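February 17, 2019 – Flakard today released Varela 2, a new version of its grasp planning software for bin picking with industrial arms. The planner now chooses grasps for mixed objects, soft ones included, without a CAD model of each part. It was tested on 293 household and workshop items.
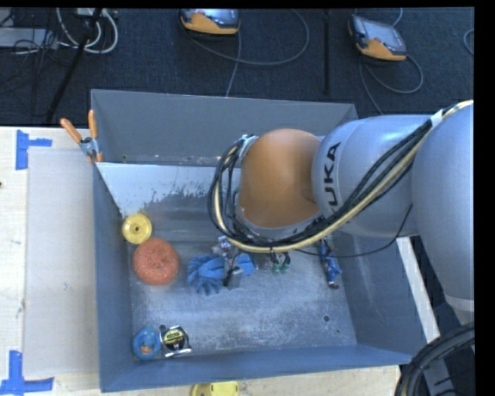
"Our customers asked for fewer settings," said Jovita Zepeda, product manager. Existing users receive the update free of charge until December.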